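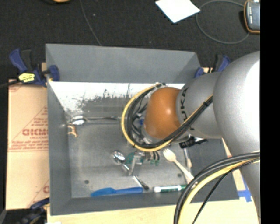
Grey bin, seen from over the top. Scuffing to the floor of the bin.

Pandholm Community Kitchen - spring walk-round, stores and back rooms
Walked by Urmila Shakya on a Tuesday, starting at 3 in the afternoon. Comments written up the same evening with a pot of tea, so do forgive me where I ramble.

1. Back door and step
OK. The door closes by itself again and the new strip on the step is lovely and grippy. Please keep the delivery crates off it, even for a minute.

2. Fire exit by the dry store
Needs attention. The clear width is 700 mm when the flour trolley is parked properly and 570 mm when it isn't, and on my visit it wasn't. Archana has put tape on the floor to show where it lives.

3. Storage bins
OK with comment. Scuffs I can live with - we all get a bit scuffed - but run a hand (gloved, please) round the inside when washing and put anything cracked or sharp to one side for me.

4. Shelving
Mostly OK. Five brackets on the Callden racking wanted tightening and were done while I stood there. Heavy tins go on the bottom two shelves, and I know I say this every April.

5. Fridge and freezer log
OK. Beautifully kept, thank you all! One morning reading was missing, so I have left a pen on a string.

6. First aid box
Needs attention. Plenty of bandages, hardly any blue plasters, and the eyewash is past its date. Archana Grewal is ordering more.

7. Lighting
The tube over the potato sink flickers. Rana Electrical have been rung and will come before the next lunch club.

Items 2, 6 and 7 stay open until I have signed them off. Copy to the office folder and one on the corkboard, please.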